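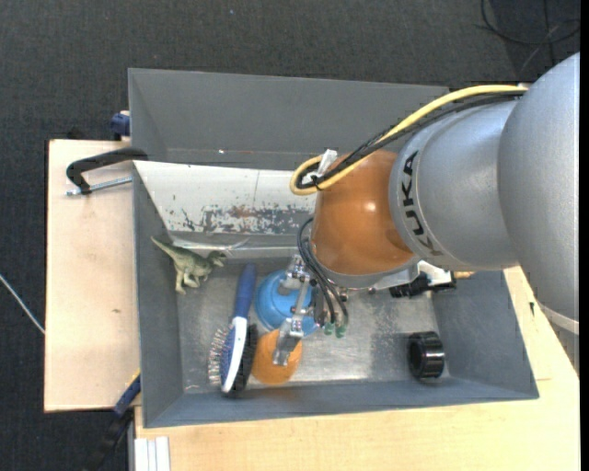 Figure 1. Gray metal bins on a wooden work surface.

Home | Projects | Reports | Contact

Sorting Household Waste at the Kerb: A Bin Audit in Riltstead

6 Aug 2019

1. Aim

The project measured how much recyclable material is placed in general waste bins in Riltstead, and whether a printed label on the lid changes the result.

2. Method

Twelve households on Tronow Street took part. Six received a lid label listing accepted items by colour group. The other six received nothing. Bins were emptied onto a tarpaulin once a week for seven weeks, and the contents were sorted into paper, metal, glass, rigid plastic, food and other. Each fraction was weighed on a platform scale with a resolution of 10 g. Wet paper was drained before weighing but was not dried.

Soft plastics were recorded under "other" – the Disbridge transfer station does not accept them.

3. Results

Recyclable material fell in the labelled group after the second week and stayed lower until the end. Most of the change came from metal and rigid plastic. Glass was low in both groups throughout. Food waste was the heaviest fraction in every bin and did not respond to the label, which made no mention of it.

4. Limitations

The sample is small and the street was not chosen at random. Households knew their bins were being checked. Retained moisture in paper probably overstates that fraction in the February weeks, when it rained.

5. Further work

A repeat in winter with a separate food caddy is recommended. The label should also be tested in a second language.

Comments (2)

kerbside_k: Did you subtract the weight of the bin liners?

tarp_and_scale: Was glass low because of the bottle refund?

Related reports
Compost Temperature in Closed Tumblers
Rainwater Tank Sediment at Sarıgül House
Litter Counts on the Disbridge Foreshore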